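Skestness halts desk-sorting cells after grip fault

Skestness stopped work on its desk-sorting line on Thursday after a software fault caused grippers to close harder than commanded when picking up small plastic items.

The fault affected 2 of the company's test cells. In one case a gripper cracked the barrel of a marker and held on until an operator pressed the stop button. Nobody was hurt. Skestness said the force limit had been reset to its default value during an update, and that the alarm meant to catch this had been left off. 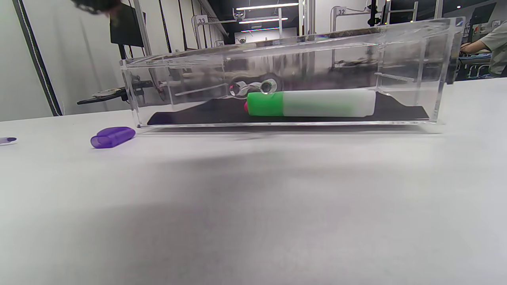
A highlighter in a clear acrylic box on a worktable at Skestness.

Engineers went back through 2,000 logged picks and found 315 in which the force went over the limit. Most left no mark on the item.

"The stop button worked, but it should not have come to that," said Nandi Nkuna, who runs testing at the site. Staff have been told to keep their hands clear of the grippers until the cells are signed off.

Zakon, which supplies the control software, has sent a corrected version. Mbali Coetzee, an engineer at Zakon, said the new release checks the force limit each time a cell starts up – and will not run if the value is missing.

Skestness expects to restart one cell next week. The other will stay off until its force sensor has been replaced.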